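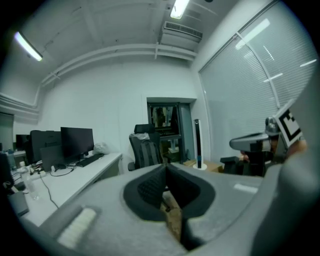 Figure 1. Office room with wall-mounted air-conditioning unit and ceiling lights.

Consular Notices and Public Holidays: A Study of Four Honorary Consulates
Isabelle Charbonneau and Eduardo Catacutan
Submitted 19 April 2021

1. Background

Honorary consulates are small posts, often run by one person with a part-time assistant. They issue few documents themselves. Most of their contact with the public takes place through notices: changed opening hours, holiday closures, passport collection days and canceled events. Our course reader treats these notices as routine output and gives them half a page. We wanted to know how far in advance they are published and whether they tell the reader what to do next.

2. Material

We collected notices from the honorary consulates in Hedthorpe, Gritora, Quiambao and Brestent. The full set contains 758 notices. Duplicates posted in a second language were kept as one item. From this set we drew a sample of 200 for close reading, with an equal number from each post. Notices that only repeated a travel warning from the home ministry were left out before sampling.

3. Method

Each notice in the sample was coded for type, date of posting, date of effect, and whether it named an alternative contact. Both authors coded every item separately. Disagreements were settled by rereading the notice together. Most of them concerned notices that combined a closure with an event, such as a national day reception that was called off and an office that stayed shut on the same day. We coded these as closures.

4. Results

The median lead time for closures was 18 days. Event cancellations had a median lead time of 2 days. Gritora posted its whole holiday calendar in February and then posted no reminders. Brestent did the reverse and announced each closure separately.

Alternative contacts were given more often in closure notices than in event notices. Where one was given, it was usually the embassy switchboard. Quiambao also listed an emergency number, but in several notices the number was missing its area code. Hedthorpe was the only post to state which services would resume first after a closure.

5. Limitations

Date of posting was taken from the web page and may reflect a later edit. Printed notices displayed at the posts were not collected. We did not interview staff, so the reasons for short lead times remain open. The coding sheet is attached as Appendix A, and the list of excluded items as Appendix B.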